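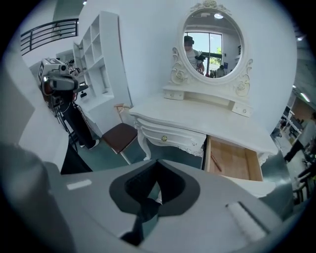

Roronus sets up, looks after and fixes one machine. It's called the Nadus — a pair of hand-held grippers, a marker cube for each, a display on a bracket, a strap and more cable than anyone would like. People hold the grippers and do ordinary jobs with them, an arm learns from the recording later, and for any of that to be worth having the grippers need to be right before the first take. Most of our setup happens at furniture. The white dressing table with the oval mirror is a good one for it: a closed center drawer with a little gold knob, the drawer to its right pulled open, one thin stick lying slantwise in the bottom. If the fingers can get in there, close on the stick and come out without scraping the pale wood, the set is close to done. If not, back to the bench. We'd sooner find that out in our own room than in yours.

Who we are

Small shop, upstairs at Padilla. Guido Bellini does mechanical, Yuto Imai does cameras and everything that has to be calibrated. Other people come in when there's a run to get out. We started in January with one Nadus on the bench and a drawer of spare fingers, and the spare fingers are still the thing we get asked for most.

We don't build arms. We don't train anything. People call about that and we pass them on. What we do is keep the grippers square, the cubes flat, the cables whole and the clocks together, and come out when something has stopped.

How a set gets put together

Fingers first. Both housings come off, rails wiped down, a very thin smear of grease and then most of it wiped off again. Too much grease and the fingers feel lovely for a day and then pick up lint. Travel gets checked by hand, full open to full shut, slowly, with your ear next to it. A click halfway is a burr on the rail. A click at the end is the stop screw.

Then the pads. Replaced in pairs, always, even when one looks new. A worn pad next to a fresh one closes crooked and you'll see it as a small twist on anything thin — pens, chopsticks, the handle of a spoon. The twist doesn't show on a box or a mug, so a set can go out like that and come back with a complaint nobody can reproduce on mugs. Happened to us twice.

Then the cube. Codes on the faces have to be flat, clean and the right way around. Guido sticks them with a roller, from one edge. Bubbles get pricked and rolled again. A cube with a lifted corner will track fine in soft light and wander under a ceiling lamp, so we tilt it through the light before it goes on. Four screws, crossed pattern, snug. No thread locker on the cube mount please. We've drilled out enough of those.

Display bracket next. It goes on the strap side of whoever will wear it, so we ask ahead of time which shoulder. Cable from the gripper gets a loose loop before the bracket, enough to reach out with a straight arm and no more. A short loop pulls on the connector, a long one finds the drawer knob.

Last is the lens. Clean cloth, no spray. Then focus, then the board, then nobody touches the lens.

Calibration

Yuto's part, and he'd want it said that it's the part people skip. 40 shots of the board per gripper. Different angles, whole view covered including the corners, board held still for each one. Walking it around while shooting gives you a blurry set and a number that looks fine. If the error comes out high we throw the whole lot away and start again, we don't pick out the bad ones.

After that the two grippers get matched to each other. Touch tips, hold, log. Open, close, log. Then once more with the arms crossed, which feels silly and catches a swapped left and right every time. A swapped pair is the most common mistake on site by a long way. Tape on the handles, one color each, costs nothing.

Room matters too. Big mirrors can show a second set of markers, so we mask the view in software or turn the furniture before logging anything that counts. Same with windows if the sun comes around. Shiny white tabletops are okay in flat light and a pain with a lamp right over them. Tell us what's in the room before we drive over and we'll bring the right stuff.

The drawer check

Every set does it before it ships, ours and repairs both.

Stand over the furniture the way you'd really stand, leaning in. One gripper goes low to the open drawer, the other stays out of the way. Reach in, close on the thing in the drawer, lift, put it back where it was. Then swap hands. Watch the cable the whole time, not the fingers. The fingers you can look at on the recording.

What we're checking for is clearance at the nose of the housing, whether the cube stays in view with the wrist turned down, and whether the person has to hunch to make it work. If they hunch, the bracket is wrong or the strap is. Adjust, do it over. An hour of hunching and the takes go bad, the hands get lazy and start coming in too steep.
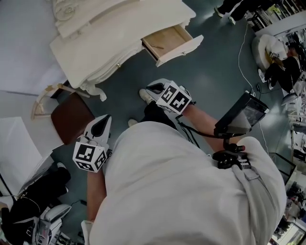
Yuto Imai: I'd change the order on this page. People read "fingers first" and grease the rails with the camera still on, and I get it back with a thumbprint under the lens cover. Lens cap on before the housings come off. Also the cable loop should be checked with the elbow bent, not just with the arm out. Straight is when it pulls, bent is when it snags. Both.

Ok, noted, both are right. Cap on first. We left the section as it was becuase half our customers have it printed and taped up, so please write it in with a pen.

Looking after it between visits

At the start of the day. Wipe pads with a dry cloth. Look at every face of both cubes, if a code is scratched swap the sticker, don't color it in with a marker. Open and close each gripper a handful of times before recording. Check the clock on the display against the other one.

At the end. Fingers left open, not clamped shut, or the pads take a set. Cables hung, not wrapped around the handle. Wrapped around the handle is what kills them, always at the same spot just behind the strain relief. Grippers on their stand or flat in the case. If one has to go on the floor for a minute put it where nobody will step back onto it — and pick up the cable with it.

Every 19 hours of recording, pads and a new board check. Why 19? Pads were fine at 18 and slipping at 20 on the first sets, and it stuck. If you're grabbing cloth all day you can run longer. If it's sandpaper or unfinished wood, shorter. Use your head.

After any drop, stop. Doesn't matter how small. Re-run the board before the next take. A drop onto the cube corner moves it by less than you can see and everything recorded after is off by a hair, and then somebody spends a week blaming software.

What breaks

Cable, at the strain relief. Picture comes and goes when the wrist turns. Swap it, don't tape it. We keep them cut to length and can mail one same day if you call before lunch.

Stop screw backing out. Fingers go past closed and the motion feels mushy. Quarter turn in, check, quarter turn more if it needs it. If it backs out again within the week the thread's gone and it has to come to us.

Display bracket, cracked at the clamp. From overtightening, nearly always. Finger tight plus a bit.

Marker sticker lifting. Hand sweat, mostly. Warm rooms are worse.

Display frozen on the last frame. Unplug at the gripper end, count to ten, plug back in. If that works three days running, call, there's a connector going.

Camera soft on one side. The housing got squeezed in a bag. Don't try to refocus it yourself. Please. Send it.

Repairs

Box it with the cubes on. We need to see how it left you. Put a note in saying what it was doing when it went wrong, even if it's just "drawer" or "picking up pens," a single word can save us a morning on the bench. Include the cable you were using even if you're sure it isn't the cable.

Turnaround depends what's in the queue. Pads and cables go out next day. Anything where the rail is bent takes longer, rails come from Jakeo and they ship when they ship. We hold a few in stock but they go fast. Loaners exist, ask early.

Flat charge for a bench repair is 297, parts included unless it's a rail or a whole camera. Site visits are quoted. We don't charge to look, and if it was a loose screw we'll say it was a loose screw.

Setup at your place

Guido or Yuto, ususally both for a first visit. We bring the board, stickers, spare pads, spare cables, tape, and a kneeling mat if the work is low down. You provide the furniture or whatever it is your people will be working on, a clear bit of floor, power, and the actual people who will be holding the grippers. Not their manager. Strap length and bracket side get set per person and written on a card that stays in the case.

Plan on a full day. Morning is hardware and calibration, after lunch everybody takes a turn and we fix what hurts. Shoes off or on, up to you, but decide, the lean changes with the shoe. Loose sleeves rolled or pushed up. Hoodie strings tucked in, they get in front of the lens when you bend over.

Things we get asked

Can you set up grippers that aren't Nadus? No, sorry. Tried it, did a bad job, gave the money back.

Left handed people? Yes, no difference to the set. Bracket swaps over in a couple minutes.

Do you teach repair? A half day at Padilla, bring your own set, you go home with it cleaned. Guido runs it when enough people ask.

Is there a manual? This page, mostly. A proper one is being written. It has been for a while.

Finding us

Padilla, upstairs, door on the side not the front. Ring and wait, if we're calibrating nobody will move until the shot's done. Parking in back. Boxes can be left downstairs with the name Roronus on them in big letters, small letters go missing.

Page updated 2020-03-12, prices and drop hours same as before.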